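Notebook – grippers and the next order
7 March 2018

Man-lok Lui asked me yesterday to put down in one place what we want to buy before the money closes, and as I have been carrying it round in my head since December I thought I had better use the book for it, where Tien-fu can see it and grumble in the margins.

First, what we have to spend. The pot stands at 1,757 after the last of the Farach invoices, and Man-lok would like more than 1,000 of it to go on things we can still use next year. That means hardware and not tape, which I do understand, although we do get through a lot of tape.

The Sedard quote is the one I keep going back to. They offer 3 sets of finger pads in two hardnesses, plus the spare pivot hardware, and they were very patient with me on the telephone when I couldn't remember which size we took. Nuvon are cheaper for the pads alone, but they want us to order the linkages as a kit, and I don't want a drawer full of linkages when it is always the pads I worry about. Tien-fu prefers Nuvon. He has good reasons and has told me them twice, and I have promised to write them out fairly, so: quicker delivery, and a drawing with every part. There, done.

The other thing to settle is what sort of work the pads are being bought for. If it were all boxes and cups I would take the hard ones and be finished by lunch. But most of what is on our list for the spring is cloth on beds, in ordinary bedrooms, and cloth is a different animal – thick in one place, thin in the next, and very often lying on top of more cloth.
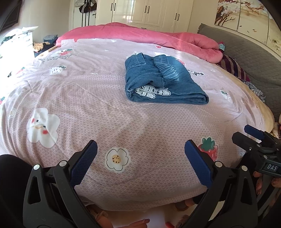
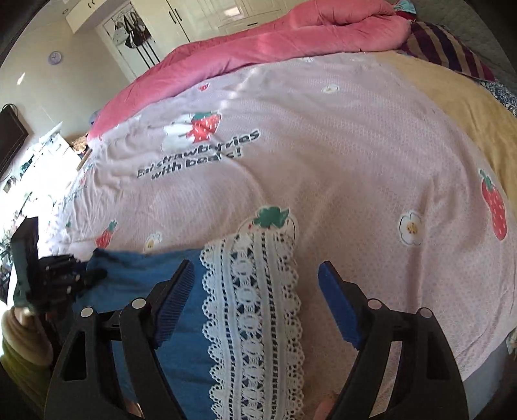 Denim and lace, both on the pink strawberry bedding.

So my feeling is that we go for the softer pads in two of the sets and the harder in the third, and keep a note of which is on which gripper. A bit of masking tape on the handle would do. (See above regarding tape.)

I also went through the list for anything that needs buying in pairs. Anything for two hands has to be, and I was caught out by that last time, when I ordered one of something and then had to go cap in hand to Man-lok for its partner. I have ringed those lines in green on the paper copy pinned by the sink.

Storage: the padded cases from Fang are lovely but dear, and I can't quite bring myself to spend that much on foam. Tien-fu thinks he can line a couple of toolboxes for next to nothing, and I am inclined to let him have a go before we decide. If they come out well we put the difference towards a second charger, a thing I have wanted for ages and never once managed to get on to a list before the total was added up.

Not buying this time: the longer jaws. I know they would be handy for reaching over the far side of a mattress, but they change the balance in the hand and we'd have to redo our practice sessions from the start. Perhaps next year, if someone will lend us a pair to try.

To do:
Ring Sedard, ask whether the quote holds to the end of the month and whether the pads can be mixed within a set.
Tien-fu to measure the toolboxes.
Ask Man-lok if carriage comes out of our pot or the general one – I have assumed ours.
Find the old Farach delivery note, last seen under the kettle.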